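Budgeting a Gripper Cell for Soft Goods: Step by Step

Applies to single-arm cells handling cloth, gowns, drapes and bagged textiles. For rigid parts use the general worksheet instead.

Before you start

You need the following to hand: the arm vendor's payload chart, a list of the fabrics to be handled, the floor plan with outlet positions, and the name of the person who signs purchase requests. At Taltico that is Maxine Sutcliffe for anything over $3000. Below that limit the shift lead can approve.

Step 1. List the tasks, then the hardware

Write each task as a verb and an object: pinch hem, hold knot, lift folded gown, release into bin. Put the thinnest and the thickest grip next to each one. Do not open a catalog until the list is finished. A two-finger parallel gripper covers most lines on a typical list. If a task needs the cloth spread flat under tension, mark it as a two-arm task and move it to a separate budget.

Step 2. Choose the stroke and force range

Fabric compresses, so the stroke figure matters less than the lowest force the gripper can hold steadily. Ask the vendor for the minimum controlled force in writing. Knots and rolled hems are the opposite case: they are bulky, they deform under load, and they need the fingertips to close evenly on both sides. Test both before ordering. Most vendors lend a demo unit if asked early, and Clillimix ships theirs with a return label.

Step 3. Price the fingertips separately

Fingertips are a consumable. Enter them on their own line, with a replacement interval, and keep them out of the gripper price. Bare fingers can be wrapped in tape for trials, and the tape goes on the same line.

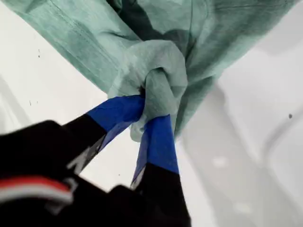
Pinch grip on a knot in nonwoven-type cloth, both fingertips wrapped in blue tape.

Tape is cheap but it creases and shifts. Record how many cycles each wrap survives and use that number to decide when molded pads pay for themselves. In our trial budget we allowed 14 rolls and a set of Draseo pads as the fallback.

Step 4. Add the work surface and lighting

A pale, smooth surface makes cloth edges easier to segment, but gloss gives reflections. Get a sample of the panel and look at it under the lights you plan to use. Include cleaning supplies. Lint and small specks build up and can be picked up as false detections.

Step 5. Fill in the first-year sheet

Enter these lines in order:
Arm and controller
Gripper, coupling and cable
Fingertips and tape
Surface panel and mounting
Lights
Test fabric
Integration hours
Spare gripper

For reference, our fingertip, panel and lighting lines came to $1159 combined. Integration hours were the largest line after the arm - enter them even if the work is done in-house.

Step 6. Schedule the orders

Order the arm first and the coupling with it. Remedios Malabanan keeps the lead-time sheet for the Dlamini site and updates it each September. Allow 3 weeks between gripper delivery and the first acceptance run. Test fabric should come from the same lot as production stock where possible.

Revise the sheet after the first month of running. Move any unplanned purchase onto its own line.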